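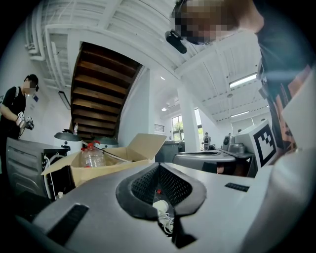
*Short brown hair, gray housing, coiled white cable.*

5 Jul 2023. Typing this fast, on a break, so bear with me.

Read the names out. That's the column. If you host a music show, any music show, community station or big fancy syndicated one, read out who is playing on the record. All of them. The bass player too. Especially the bass player.

I was in the car last week with the Herkwood evening program on, and they ran a set of border accordion tunes, lovely stuff, five in a row with no break. Then the host came back and said "some great accordion there" and went into the pledge drive. Great accordion by who? I sat in my driveway with the engine running waiting for a playlist that never came. Checked the website after dinner. Nothing there except the name of the show and a picture of a microphone.

I've been spinning records on small stations on and off for most of my adult life and I know all the arguments. It slows things down. Listeners can look it up. It sounds like homework. I used to make those arguments myself, mostly on nights I hadn't prepared.

Looking it up, though. Let's take that one first. Look it up where? I subscribe to Trinach same as half the people I know, and Trinach will give you the singer, the song, the year of the reissue (wrong, usually) and a photo of somebody in a hat. It will not give you the fiddle player. If the fiddle player is the reason you pulled over to find out, tough luck. You get a playlist called something like Porch Mood and the fiddle player's on it four more times, still nameless.

So the sleeve is where it lives. And often enough the sleeve is in a station library, on a shelf, in a room with a dying fluorescent tube. Ours has 3632 LPs. In March I went through every one with a pencil and a spreadsheet, evenings, and 2634 of them credit the band somewhere. Back cover, label, insert, one on a strip of paper glued inside by I don't know who. That's most of the library! The information is sitting right there, a foot from the turntable, while the host is saying "great accordion."

The rest have nothing. A group name and a studio portrait, if that. Those are the ones that get to me.

Which brings me to Deisy Ñahui. She came through for a session at Dovari, the old furniture store on the avenue with the good ceiling, and sang huaynos for 200 people on folding chairs. Harp and violin behind her. Between songs she did the thing I am asking for. Every tune, she said where she learned it, who had played the harp on the version she learned from, and what town he came from if she knew. When she didn't know she said so. "The violin, I don't know his name, I have asked." And then she played it.

It took her maybe ten seconds a song. Nobody reached for a coat. The people around me leaned in, if anything, and the guy next to me was writing on his program.

I asked her about it afterward at the merch table. She said her aunt had an Inga single she played until it went gray, and the harp player on it lived two streets over, and his name wasn't on it anywhere. He used to come by the house and listen to himself. She told it as a funny story. I didn't find it all that funny, driving home.

Small labels have an excuse, kind of. Pressing was expensive, the typesetting was whatever the printer had, sessions got thrown together in an afternoon with whoever was in the hallway. Fine. And plenty of players were under contract someplace else and wanted to stay off the label. Also fine. A radio host has no excuse like that. Talking is free. It's the one thing we have all the time in the world for, judging by the weather banter. 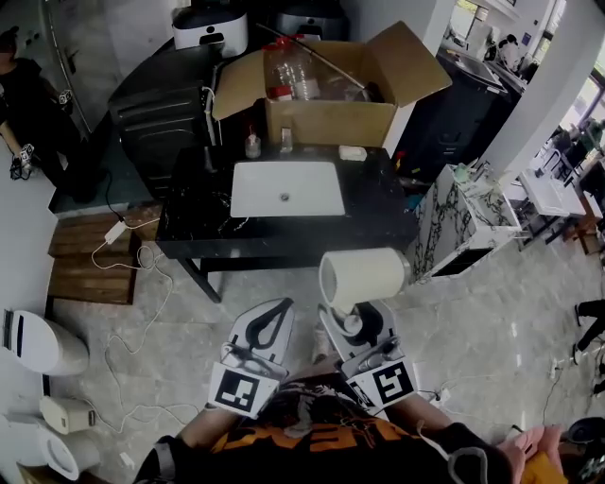 And I don't buy that it sounds like homework. That's a delivery problem. If you mumble a list of six names in the voice of a man reading the side effects of a blood pressure pill, sure, homework. Say it like gossip. Say "and that's the same drummer from the first thing we heard, listen to what he does coming out of the bridge." Now I'm listening to what he does coming out of the bridge. You gave me something to hold on to. Next week when you say his name again I'll feel like I know the guy.

This is how anybody ever gets into this music, by the way. You don't fall for a genre. You fall for one player and follow them from record to record, and they drag you into rooms you had no plans to enter. I got to conjunto from a country steel player. I got to gospel quartets from a guitar solo on a record I bought for the cover. Both times it was a DJ on a bad signal who said the name out loud, clearly, twice, and spelled it.

Spell it! Nobody spells anything anymore. If the name has an ñ in it, say so. If you can't pronounce it, call somebody, ask, get it wrong in the hallway instead of on the air. I've butchered plenty. A woman called the station once to correct me on her own grandfather and she was so nice about it that I still wince. He got his name right on every show I did after that and I played him more than I should have.

Pushback I got from our program director when I floated a rule: what about long sets. Musicians hate being interrupted, listeners hate it more, a good segue is an art form. Agreed, agreed. I love a good segue. So do it at the end. Never more than 2 records without a back-announce is what I suggested, and I was told that was extreme. OK. Make it five. Just do it, and then put the same thing on the webpage where a person in a driveway can find it.

Other objection, and it's a better one. What do you do with the sleeves that have nothing. Say that too. "We don't know who the harp player is." It's true and it takes four seconds, and every so often the phone rings. I've had three sidemen identified that way, one by an ex-wife. Pencil them on the sleeve, date it, put down who told you. Next host has it for good. That's the whole archive project as far as I'm concerned, no grant needed.

What worries me is the clock. The folks who can pick up the phone and say "that was my brother on bass" are getting old. The singles are in garages. Streaming outfits aren't going to send anyone around to ask, there is no line in the budget for a bass player's brother. Small radio could do it for nothing, a name at a time, and mostly we're back-selling whole sets as "some great accordion."
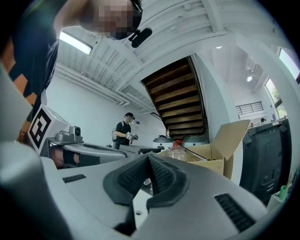

*Headset on, arm raised.*

I'll allow that some hosts already do this well. There's a woman on overnight two counties north of me who reads the engineer. The engineer! She'll say where the microphone was if she knows. I've stayed up way to late on account of that show and I own a shelf of records I wouldn't have otherwise, and not one of them came from a mood playlist.

So, hosts. Pull the sleeve out before the song ends. Turn it over. Read what it says, slowly. If you run a label and you're laying out a reissue, put the band on the back in type a person over forty can see. If you're Trinach I don't expect you're reading this, but there's a whole empty field under the song title and I have 2634 sleeves' worth of names I'd type in for you if you gave me a login.

And whoever was on at Herkwood last week: I still want to know about the third tune. The one with the stop right before the last chorus. Email's at the bottom of the page.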